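Low cabinet, second pass

Posted in January, filed under Maintenance

The Asero cabinet has been in the hallway for 14 months and the fronts needed attention again. Pale laminate with a printed grain hides dust well and hides splashes badly. Anything brown or orange shows up at once against the gray streaks.

Procedure, unchanged from last time: warm water, a drop of dish soap, one damp wipe, one dry wipe. Work with the grain. I hold the panel with the left hand so the door doesn't rattle on its hinges. Handles come last, as residue collects where the metal meets the board and a flat cloth skips over it - a pinched corner gets in closer.
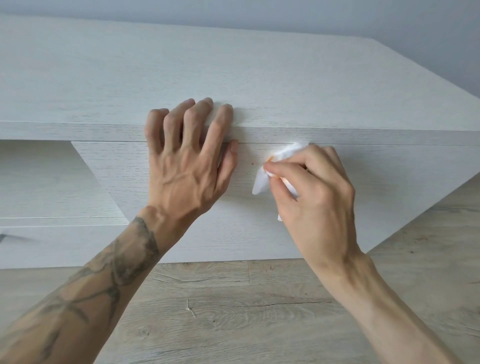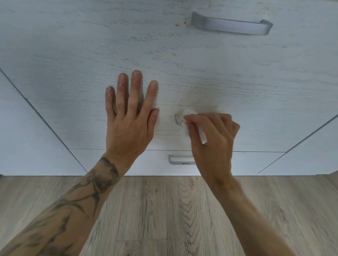

Total time was 54 minutes, including the top and the open compartment. Dayana Becerra wrote in to recommend Plinetti cream for dried spots. I tried it on the back of a spare shelf and it left a dull patch 4 cm wide, so I'm staying with soap.

Still open: one lower drawer binds in damp weather. The runners are Pettigrew, 12 inch, and the Stotstead shop has a pair on order for me.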